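Packing Soft Things: What I Learned From a Pile of Plush Toys
Project report, Intro to Packaging, fall term
Jovita Magaña

When we got the list of project topics I skipped right past glass and electronics and went for stuffed animals. I figured soft things would be easy (you can't break them!) and I could spend the rest of November on my other classes. Well, I did finish, but the easy part was wrong.

My question was pretty simple. If you have a shallow cardboard box and a few plush toys of different sizes, does the order you put them in change how well they fit? My aunt runs a little secondhand toy table called Kisden, and she packs everything by shoving it in and leaning on the lid, so I had a real person who wanted the answer.

I borrowed toys from her and from my cousins and did 27 packings over two afternoons. For each one I wrote down the order, whether the flaps would close without pushing, and whether anything popped back up after I let go. I used the same box the whole time, and by the second afternoon it was getting pretty tired at the corners. I come back to that further down.

My first idea was smallest first, the way you'd fill the gaps in a suitcase. Terrible! The little ones slide around on the bottom and then the big one sits on top of them like a hen. Of the 12 packings I did that way, only 6 closed without pushing. Biggest first was a lot better. You lay the big one on its side against one end, then the medium one, and the smallest goes in last against the opposite wall, where it kind of holds everybody in place.
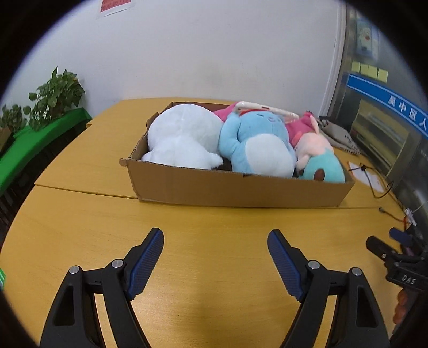 Biggest on the left, smallest squeezed in on the right.

The big white one was my favorite to work with and also the most annoying. It's so fluffy that it takes up way more room than you'd think, but it also gives a lot when you press on it, so measuring it with a ruler told me almost nothing. I ended up measuring it two ways, once just sitting there and once with a heavy book on top, and the second number was the one that helped me plan.

I also left the tags and hanging loops on, because my aunt says her customers like them. That means you have to watch where the loop ends up. If it's under the toy it gets bent, and if it's on top it can snag on a flap. Laying it flat over the front of the toy worked best for me.

About the box. Cardboard creases where you keep leaning on it, and once the front wall got soft the toys pushed it outward a little. So my later packings probably looked better than they should have, and that's a real problem with my results. If I did this over I would get 7 boxes and switch to a new one every few tries.

What I told my aunt: start with the biggest toy, put it on its side, save the smallest for last, and quit leaning on the lid. She has agreed to the first three.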